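Findstead Conservation Workshop
Bench notebook, paper and bindings

We use cookies to remember your reading preferences and to count visits to this page. Accept all / Manage settings

Entry: lining paste trials for the Montecinos ledgers

This entry continues the paste trials begun under the previous job number. The purpose is to settle on a wheat starch paste for the spine linings of the Montecinos station ledgers before the textblocks go back into the presses. Colleagues working on the same consignment are asked to read the entry through before mixing their own batch, as the proportions have changed since the last one.

The ledgers are quarter-bound in sheepskin over millboard, with sewn gatherings of a heavy ruled account paper. The original animal glue on the spines has become brittle and has been reduced with a methyl cellulose poultice, lifted in short sections with a bone folder. Ledger item 355 was in the poorest order of those opened. Its sewing is sound at the head and broken over the two lower tapes, and the first gathering is detached.
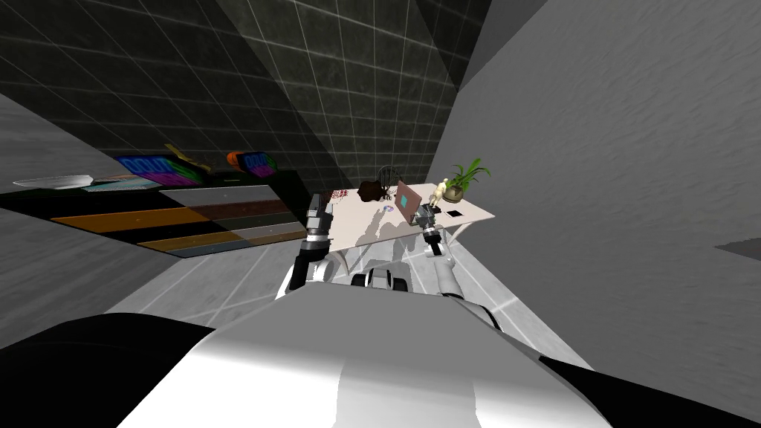 Findstead, May

Batch A was prepared at one part starch to five parts deionised water by volume, soaked overnight and cooked in the double saucepan with constant stirring. It thickened late and then very quickly. After cooling it was passed through the horsehair sieve twice. The colour was good and the paste brushed out evenly when let down, but it skinned over in the dish during the morning and had to be sieved again before use.

Batch B was prepared at one part to four and cooked for 10 minutes longer at a lower heat. This gave a stiffer set, which cut cleanly with the spatula and kept its edge. Let down to the consistency of pouring cream it was still tackier than Batch A at the same apparent thickness. It is the better of the 2 for the first lining of Japanese tissue, where the adhesive must hold against the curve of the spine while the bone folder is worked between the sewing supports.

Neither batch contains a preservative. Any paste left over is to be discarded at the end of the second day, whatever it smells like.

Test strips were pasted to offcuts of the same account paper, from blank leaves already loose in the box and recorded as such. Strips were dried between blotter and spun polyester under a light weight. The Batch A strips dried flat. Two of the Batch B strips cockled along the grain, and on checking the job sheet it was found that these had been cut with the grain running the wrong way. They have been repeated and the first pair marked void.
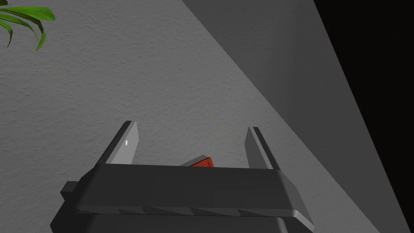 Workshop, mid-morning

The repeated strips were opened at 2.15 in the afternoon. Adhesion was satisfactory on all of them. When peeled by hand the tissue split within its own thickness and the account paper was left undisturbed, which is the result wanted. Reversibility was tested with a damp swab held under polyester film. Batch B released more slowly than Batch A but did release, and the ruling ink did not move. The red column rules remain a concern, and no moisture is to be placed on them directly until each volume has been spot tested.

The second lining will be of aerocotton, cut to extend onto the boards. The proprietary adhesive Praludex was raised again as an alternative for this layer on account of its short drying time. It has not been adopted. There are no ageing results on file for it, and the ledgers will be consulted in a reading room where humidity is not closely controlled. Anyone wishing to put it forward again should bring a technical data sheet.

Condition notes for the consignment have been transferred to the Cludico register under job 2855. The paper job sheets are to be kept in the blue folder until the register entries have been checked against them. Several of the early sheets give board thickness in fractions of an inch and these should be converted before entry.

A point of practice arose with regard to brushes. The broad hake had been left standing on its bristles and is now splayed. It may be used for dampening blotters but should not be used for paste. A replacement has been requested.
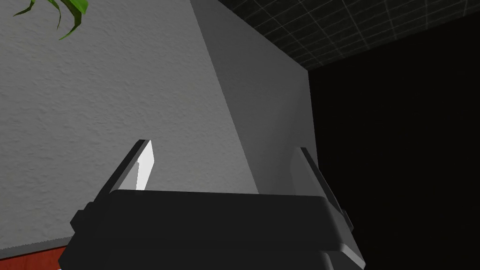 Keerthana Raju reads the strip results differently, and asked that it be recorded that Batch A, applied in two thin coats with a short interval between them, would in her view give sufficient hold with less water carried into the spine folds. She proposed that one volume be lined in this manner and compared after a week under weight. This has been agreed, using item 355 once the first gathering has been resewn.

Until that comparison is made, the remaining volumes are to be lined with Batch B at one to four. Press boards must be faced with fresh silicone release paper, and the ledgers are to be turned each morning while the linings dry. The larger nipping press is reserved for this job. Still to be done: cut aerocotton, resew the first gathering, spot test the red rules in the volumes not yet opened.

Comments

Belmiro Godinho
Was the starch for both batches from the same tin? The older tin in the store has always wanted a longer soak, and I would not compare the two without knowing.

Keerthana Raju
Same tin, the newer one. I have added it to the job sheet.

bench3
We had the same skinning with a one to five paste last winter. Laying cling film right on the surface while it cooled fixed most of it.

Recent entries
Reducing animal glue with methyl cellulose
Sheepskin reback: paring notes
Grain direction in nineteenth-century account paper
Toning Japanese tissue with acrylics
Care of sieves and brushes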